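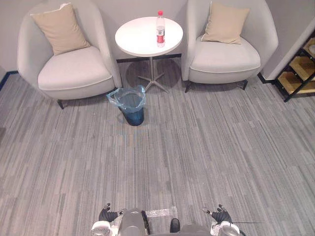 Unit 6: Cymbals, and How Much of What You Read About Them to Believe

Handout to go with the listening session. Read it before you come, bring a pencil, and leave your own cymbals at home until Unit 7.

Where we left off

In Unit 5 we dealt with snare wires and agreed that most of what players blame on the wires is tuning. Cymbals are harder. You can't tune them. You buy a disc of bronze or brass and, apart from tape and a few desperate measures, you live with it. That is a good reason to be careful, and also the reason the selling language gets so thick.

What the words on the label mean

Start with the alloy. Most better cymbals are bronze, meaning copper and tin. B20 has 20 percent tin by weight, B8 has 8 percent. Brass is copper and zinc and turns up mostly in beginner packs. These are facts about metal, and that's where the useful information on the label usually stops.

You will be told that B20 is "complex" and B8 is "direct." There's a grain of truth in it. A lot of B8 cymbals are made from rolled sheet, a lot of B20 cymbals are cast as individual blanks and then rolled, and the two groups often do sound different. But shape, thickness, hammering and lathing all change along with the alloy, so you're never hearing the alloy by itself. If someone says they can name the tin content of a crash with their eyes closed, ask them to do it several times in a row.

"Hand hammered" needs the same treatment. It can mean a person stood over an anvil for most of a morning. It can also mean a person guided the cymbal under a powered hammer. Both are legitimate ways to make a cymbal. The phrase doesn't tell you which one you paid for.

Weight, which does matter

Given two rides of the same diameter and a similar profile, the heavier one will generally have a higher pitch, more stick sound and less wash. The lighter one opens up sooner and gets swallowed by its own spread if you lean on it. I'm comfortable teaching this as a working rule because students hear it without being told what to listen for.

Diameter is next. Larger crashes tend to be lower and slower to speak. Bell size comes after that: a big bell usually brings more overtones and more volume, a small one keeps things drier. "Usually" is doing some work there. I have played small-belled rides that roared.

Weigh your cymbals if you have a kitchen scale that can take them. Write the grams inside your gig bag. Words like "thin" and "medium thin" are set by each maker for its own line and don't carry over. One company's thin is another company's medium.

A case to argue about

For the comparison we'll use three 20-inch rides. The Zatholm is sold as dark, the Todura as warm, and the Lumenta as "dark and warm with cutting presence," a description that would fit almost any ride made since the war.

Imani Boateng ran this comparison with an earlier group, and I've kept her setup: players sit facing the wall, one person strikes, same stick, same spot, no talking until everybody has written something down. Her group gave 32 written descriptions. The word "dark" was used for all three cymbals, and the cymbal that got it most often was the Lumenta, which is also the heaviest of the three. I wouldn't build a theory on that. It does suggest the word is looser than the catalogs let on.

Then she turned the chairs so people could see. The Zatholm has an unlathed brown finish, and as soon as it was visible its score for "dark" went up. Same cymbal, same stick. Draw your own conclusion, but write it down before we discuss it.

Break-in, aging and dirt

Two claims get tangled together here. The first is that a new cymbal mellows as it's played. The second is that an old cymbal sounds mellow because it's dirty. The second is easier to believe. Grime packed in the lathe grooves adds a little damping, and cleaning a very grubby cymbal can make it brighter. The first may be true, and I've had good players swear to it, but I've yet to see anybody record a cymbal on day one and again years later with the same mic, room and stick. Memory for tone is poor. Mine certainly is.

Cleaning polish will also take off the printed logo, so check before you rub.

Price

The Bokdale crash on the listening list cost $200. The one we compare it with cost $533. I'll tell you which is which at the end of the session and not before. Some of you will prefer the cheaper one and feel bad about it. Don't.

What I will say for expensive cymbals is that they hold resale value better in my experience, and that very cheap brass ones really do sound thin and clangy to nearly everyone. Between those points there's a wide middle where the money and the sound part company.

For the session

Use the score sheet with 17 rows. Leave a row blank if you have no opinion. For each cymbal note:

Pitch against the one before it (higher, lower, can't tell)
How long before the wash covers the stick
Whether the bell sounds like part of the same instrument
One word of your own, no catalog words

Banned for the evening: dark, warm, complex, buttery, musical. "Trashy" is allowed for the china only.

Reading before Unit 7

Pick any cymbal advertisement from before 1980 and one from this year. Underline every statement that could be checked with a scale, a ruler or a recording. Bring both pages — the unmarked parts are what we'll be talking about first.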